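Indoor Drying Racks and Humidity: Frequently Asked Questions
Weva Housing Services, Parholm Building. Last revised 12/11/23
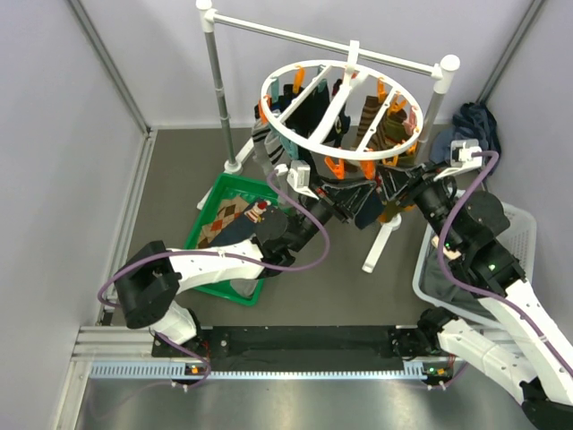 Which apartments do these answers cover?
All units in the Parholm Building, including the ground-floor studios. Residents of the Valderrama annex have a separate ventilation system and should use the annex sheet.

Is indoor drying allowed under the lease?
Yes. Section 6 permits it in any room with a working extractor or a window that opens. Drying in the stairwells and on the landings is not permitted, as these are fire exits.

What humidity should I aim for?
Keep relative humidity between 40 and 60 percent. Short peaks during drying are normal. A reading above 65 percent the next morning means the room needs more air exchange.

How do I run the extractor while clothes are drying?
Set the wall switch to position 2 and leave the door closed. The fan continues for 18 minutes after it is switched off. Do not tape over the door undercut - it is the air inlet.

Can I put a rack in front of a radiator?
Leave a gap of at least a foot. Fabric placed directly on the radiator blocks the thermostat sensor, and the valve will read the room incorrectly.

How much weight can the ceiling hook in the bathroom hold?
The limit is 18 pounds. Wet cotton is heavy, so spin the load before hanging it. Tension rods fitted between tiled walls are not rated and are the resident's responsibility.

Can I borrow a dehumidifier?
Weva keeps six Helov units for loan. The loan period is a week, with a deposit of $100. Empty the tank daily and return the unit with a clean filter.

There are dark spots on the window seal. What now?
Wipe the seal with diluted detergent and let it dry. If the spots return, file a repair request under code 472 and attach the humidity readings. Spots on plaster should be reported at once.

When are the extractors serviced?
Every March. Notices are posted in advance and access is needed to each bathroom.

Who do I contact?
Edith Flores for repairs and extractor faults, Zoila Bermúdez for dehumidifier loans and deposits. Both can be reached through the Weva front office.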